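Gripper stops on "object lost" fault when hanging clothes, happens only on soft items

Asked in Grippers and End Effectors
2 replies

Hello all. I am working with a two-finger gripper from Trorby on a small arm, and I have a fault which I cannot explain. The job is to take garments from a rack and put them in a bin. With hard parts it is running all day. With clothes it closes, lifts, and then the controller gives fault 17 (object lost) and the arm stops in the air, even when the cloth is still between the fingers.

Before we go back to the arm, we are trying the same movements with the hand-held version of the gripper, in our workshop.

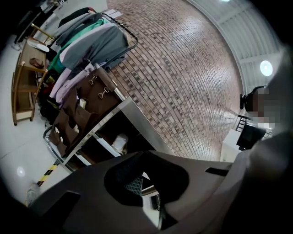
fletar_bench

The rack has a few garments on it, and there are brown leather pouches hanging in a row below and beside them. I mention the pouches for a reason: leather never gives the fault. Only the cloth does it.

What I have tried until now:
Force at 100 percent. The fault comes later, but it comes.
New finger pads. No difference.
Firmware from October. No difference.

The log counter shows 1,847 cycles since the last reset, so I do not believe it is worn out. My bigger worry is safety. After the fault the fingers open by themselves when I press reset, and the garment falls down. If it were a heavy part, it could fall on somebody's foot. Is this normal behaviour?

Eltix_user
Replied December 8, 2022

It is the width check. The controller remembers the finger width at first contact, and if the fingers close more than the tolerance afterwards, it decides the object is gone. Cloth compresses slowly, leather much less. Look in the grip menu for "hold tolerance". Ours was set to 2 mm and we had the same fault on towels until we made it larger. Also put your force back down. With high force you squeeze the cloth more and make the problem worse.

For the reset, yes, ours opens also. There is a parameter for the state after a fault, and you should choose "hold". Please test it with something light, and keep your hands and feet away from under the gripper. I would not trust the menu text only.

meléndez automation

had this once, was a bad cable. check the cable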